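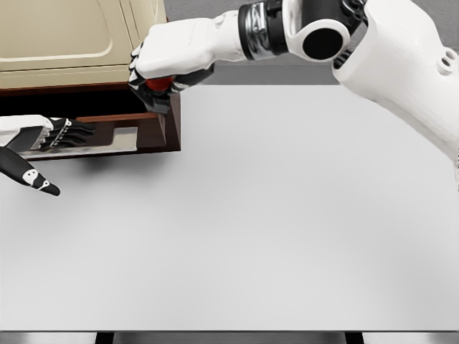 How far apart should shelf pin holes be in a frameless cabinet?
Go with 32 mm center to center, which matches most European-style hinge plates and drawer runners.

jevside_shop
I disagree with 32 for home use. You end up drilling 80 holes per cabinet and using eight. I space mine at two inches in the middle third only.

mortise_or_less
Two inches is fine until you swap a shelf for a drawer. Runner screws land on the 32 grid. With your layout you are back to measuring each one.

jevside_shop
I measure each one anyway. Takes a minute with a story stick.

plyrat
What bit are you all using? My 5 mm brad point leaves fuzz on prefinished ply.

mortise_or_less
Vundeck 5 mm, carbide, short shank. Plunge slowly and keep the speed up. If it still fuzzes, the bushing in the jig is worn. Mine was, somewhere past 1000 holes.

plyrat
Jig is the Mamani one, plastic bushings. Could be that.

kerf_left
Plastic bushings are the problem. Plenduvine sells steel inserts that fit it – check the outside diameter first, there are two versions.

jevside_shop
Or tape the face before drilling.

kerf_left
Tape hides tearout on softwood. It does nothing for a sloppy bushing.

plyrat
Ordered the inserts. Should be here Friday.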